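Feeding a Funeral Crowd From Your Own Kitchen

When my great-aunt passed in December I said yes to hosting the lunch after the service before I had thought for one second about where people would sit. I have now done this three times for our family and the neighbors out on Flindora Road, and I love doing it. A full house after a burial is one of the kindest things you can give people! So these are my notes, in the order I wish I'd had them.

Get a head count from whoever is handling the obituary. If the notice says "luncheon to follow," expect more than the family tells you. I was told 14 and set out 26 plates, and I washed some of them twice.

Borrow your coffee maker early. Church halls usually have a big urn, and they are glad to lend it if you ask before the service is announced. Fill it with cold water the night before, set the grounds next to it, and plug it in when you leave for the chapel if somebody is staying behind at the house (somebody should be, by the way, to take in flowers and answer the phone). Run a plain pot of water through it first. Old urns taste like old urns.

Ham is your friend. Slice it cold the evening before, lay it in a deep pan with half an inch of apple juice, cover tightly with foil and warm it at 300 until it's hot right through. It stays juicy and the house smells wonderful. Soft rolls go in a clean pillowcase tied shut with string, which sounds odd but keeps them softer than a basket does.

Put masking tape on the bottom of every dish that comes through the door and write the owner's name on it right then, with a laundry marker. My cousin Tayla McPhee taught me this after she spent most of a winter driving casseroles back to the wrong porches. 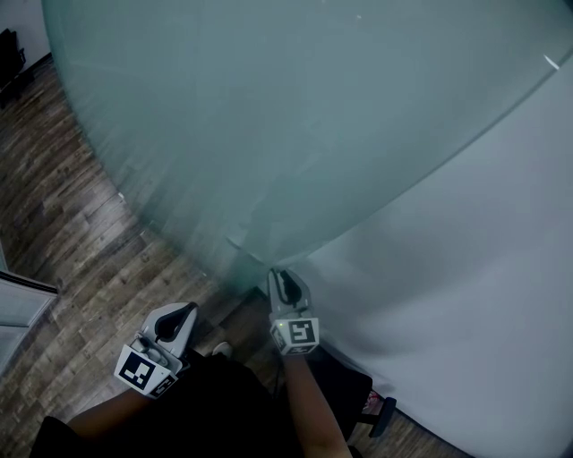

Same goes for the cards. Keep a shoebox by the front door with a pen and a pad in it, and when flowers or food arrive, jot down what it was on the back of the card. Whoever writes the thank-you notes will bless you for it. Drop a book of stamps in there too.

For the memory table, use a plain dark bedsheet, ironed, folded double. Lace cloths are pretty but the frames wobble on them. Lean the bigger photographs against a stack of books hidden under the sheet and put the small ones in front. Loose snapshots can be clipped to ribbon with little clothespins, and please don't use tape on old pictures, it lifts the surface right off. If there are service medals or a folded flag, give them their own end of the table, well away from the coffee.

Flowers last longer if you recut the stems under water as soon as they come in. I keep 5 mason jars under the sink just for splitting up the big sprays, so each branch of the family can carry some home. Lilies drop orange pollen that stains like nothing else. Pinch those little tips off with a tissue before they open up and shed, and if some lands on a good suit, lift it with tape and keep water away from it.

Shayne Tuhiwai down the road does his coats on the bed by family, with a slip of paper on each pile. I tried it last time and people were out the door in no time, even in the rain.

Leftover ham freezes well for 3 months. Wrap it in small packets and send them home with anyone who'll be eating alone that week.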